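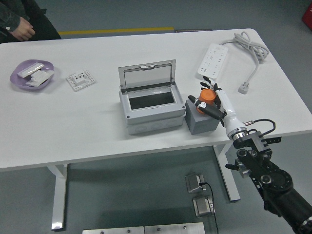
How long should you leave a sourdough starter before giving up on it? I gave mine 14 days, and on the last morning it had doubled in the jar.

July. Up at 5:30 to feed it. The kitchen was already warm and the starter had a flat top with small bubbles down the side of the glass. I threw out half, put in fresh flour and water, and marked the level with a rubber band. The flour is the Varkura whole rye, which I bought because the Plavska mill shop was out of the white. It smells of hay when the bag is first opened. I like it better than the white now and will get it again.

The smell of the starter has changed too. For the first week it was like nail polish remover and I kept the jar out on the porch. Today it is closer to plain yogurt.

Baked the first loaf in the afternoon. 954 grams of dough when I put it on the scale, which was more than the recipe said. I must have been heavy with the water. It stuck to the basket on one side and came out lopsided, so the cut I made across the top opened only at one end. I baked it in the Ovance pot with the lid on, then took the lid off too early and had to put foil over it. The bottom is dark. I scraped some of it into the sink.

Waited an hour before cutting it, as the book says. The crumb is tight near the base and has two big holes under the crust. A bit gummy in the middle. It tastes sour, more than I wanted, but it was good with butter and salt. I ate 3 slices standing up and skipped dinner.

Rained from four until after six. I brought the towels in and forgot the dishcloths. The tomatoes by the fence needed it. One of the plants has split low down and I tied it with string for now.

I walked over to Wubshet for coffee before they closed. They had a tray of seeded rolls left and I bought two to compare with mine. Theirs are much lighter. I asked how long they let the dough rest and the answer was 16 hours in the cooler. Mine had five on the counter, in this heat. I will try it overnight in the fridge next, on the bottom shelf, if I can move the melon.

Starter fed again at nine. It had come past the rubber band and was starting to sink. I put the lid on loose and a saucer under the jar. Need more rye, foil, and a new sponge. Wrapped the rest of the loaf in a towel and left it cut side down on the board.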